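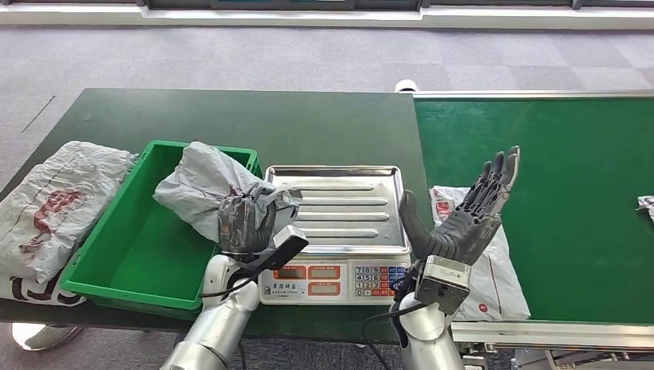
Why do so many people drive to a station they could walk to?
Mostly it's the last bit of the walk that puts them off – a nasty junction, an unlit path, a bus stop on the wrong side of a dual carriageway.

That's where I want to start this week, so have the Wastley map open. I used to change trains at Wastley and I've got a bit of a grudge against the place! The station sits 377 metres from the high street as the crow flies, but on foot you go over a footbridge, round the back of the car park and across 2 slip roads. It feels like miles in the rain.

The car park opened in 2000 and the walking route was moved to fit round it. Keep that in mind when you read the Iven chapter on access (the first half will do, the second half is all funding rules).

Some terms you'll need. Catchment is the area people travel from. Severance is what a busy road does to it. Interchange penalty is how much longer a change feels than it really takes – my favourite, because we've all stood on a cold platform and felt it.

For the seminar, pick a station you know well and walk to it from three directions. Write down where you had to wait, and where you weren't sure which way to go. Sketches are very welcome, however scruffy. Sarine group goes first, then Wijaya group. Written versions are due in December.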